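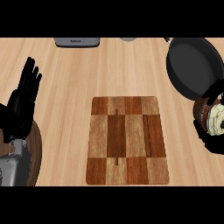 Automation in Daily Work – Handout 5
Can machines do chores yet?
31st January

Read before the session. Bring the chore sheet from last time, filled in, even if it's messy.

Short answer to the title: some, sometimes, if you set the room up for them. Long answer is the rest of this handout.

1. What we mean by a chore

A chore is a chain of small jobs. "Make lunch" is maybe 20 of them. Open, find, pick up, turn over, put down, wipe. People forget most of the chain when they write it out (see your own sheets). A dishwasher does one link very well and leaves the loading to you. Same on the shop floor – the press is automatic, the person feeding it isn't.

So when somebody claims a machine "does the kitchen", ask which links.

2. Fixed machines vs general ones

Fixed: one job, one shape of part, guarded cell. The Cosgrove packing line from handout 3. Same carton all day, same spot, same way up. Fast, dull, reliable. Change the carton and you call the fitter.

General: two arms, two hands, meant to do whatever is on the table. Much slower. Much harder to say when it's good enough.

Most of the arguments in the reading come from mixing these two up. Don't.

3. Why the kitchen counter is hard

Things to have in your notes:

Soft stuff. Frosting has no safe place to squeeze. A paper cupcake wrapper gives a hand something to hold, but press too hard and the cake goes with it.

Thin flat stuff. A slice of food lying on a board has hardly any edge to get hold of. You and I slide a nail under it or push it to the rim without thinking. Try it at home with a stiff glove on, then write down what your fingers did.

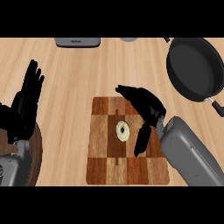 Sticky stuff. Banana is the usual one people pick. Getting hold of it is half the job, letting go is the other half.

Backgrounds. Patterned board, dark wood next to light wood. A pale slice shows up fine on a dark square and a lot less well on a tan one. Same slice, same camera.

Two hands. When does the second hand help and when should it just stay out of the way? Not a silly question, it takes up a good chunk of the Ultberg reading.

4. Simulation

Most of this gets tried on a computer first. Cheap, nothing breaks, you can run a task 1,000 times overnight and nobody mops. Problem is contact. Friction, squish, stickiness are all guesses somebody typed in. A rod rolling on a board is managable. Frosting is not, or not well.

Rule for this course: a sim result and a real result never go in the same column. I took marks off for this in May and will again.

5. Reading the numbers

Worked case, Zikia tabletop trial (figures are in the packet). 80 tries at a single move, picking up and placing. 16 failed. That's 20 percent, sounds OK.

Now chain it. Five moves in a row, each working 80 percent of the time, one miss ruins the lot:

0.8 x 0.8 x 0.8 x 0.8 x 0.8 = 0.33

One run in three. Would you let it make lunch? Note we assumed no second tries and that one miss doesnt change the odds for the next. Both wrong in practice, they pull in different directions, say which you think is bigger.

Also check: who reset the table between tries? If a person did, that's labor and it goes in the cost.

6. Shop floor version

Stornent bench kitting, packet p. 4. Looks like the kitchen problem with the soft stuff taken out. Rigid parts, known trays, good light. Still stuck on bags and cable ties. Compare with section 3 and find the overlap.

For next time

– Pick one chore from your sheet. Cut it into single moves. Mark the one you'd automate last and say why in two or three lines.
– Redo the section 5 sum with one retry allowed per move.
– Ultberg reading, first half only. Skip the appendix, the tables are mislabeled.

Packets are in the tray by the door, take one each.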